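Give the Guest Room Back

I grew up in a house where the best room belonged to people who didn't live there. Four of us kids shared two bedrooms, and down the hall was the guest room, door shut, bed made, waiting for my aunt. She came for one week every September. The other fifty-one weeks it just sat there smelling of furniture polish, and if you got caught reading in it you had to smooth the bedspread before you left.

So I come by this opinion the hard way. I think most of us should give up the guest room. I mean the permanent, do-not-touch, good-towels kind of guest room, the one you heat all winter for a visitor who's thinking about maybe coming in spring.

When my husband and I bought our place in Galtton back in 2000, we set one up without ever talking about it. That's what gets me! We argued for a month over a faucet, and then we handed over the sunniest room in the house because that's what grown-ups did. We bought a mattress nicer than our own. I paid bills at the kitchen counter for years, shoving the toaster over to make room for my elbows.
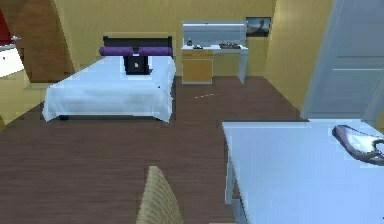
My friend Marlies Camenzind thinks I'm dead wrong, and she's told me so many times, usually over my own coffee. Her view is that a spare bed is a promise. Your sister's marriage goes bad, your kid loses an apartment, and you want to be able to say "come tonight" without dragging boxes around first. I do get that. Marlies has taken in more people than anybody I know, and I was one of them, back when our pipes burst.

But I slept on her pull-out couch that time, and I slept fine. What I remember is the soup, and her sitting up with me way past when she should have been in bed (she had work at six). I couldn't tell you one thing about the sheets.

I think we mix up being ready for people with being glad to see them. You can be glad to see somebody and put them on an air mattress next to your sewing table. They might have to step over a few things. My brother-in-law complained about his back the last time he stayed with us, and he complained about it at the Holzer hotel too, so I'm not losing sleep over him.

We finally changed ours over a couple of winters ago. It's where I sew now, and where my husband practices his clarinet with the door closed, thank goodness. There's a daybed along one wall if you need it. My aunt, who is very old and still comes every September, slept on it last year and asked me why I'd never put a chair by that window before.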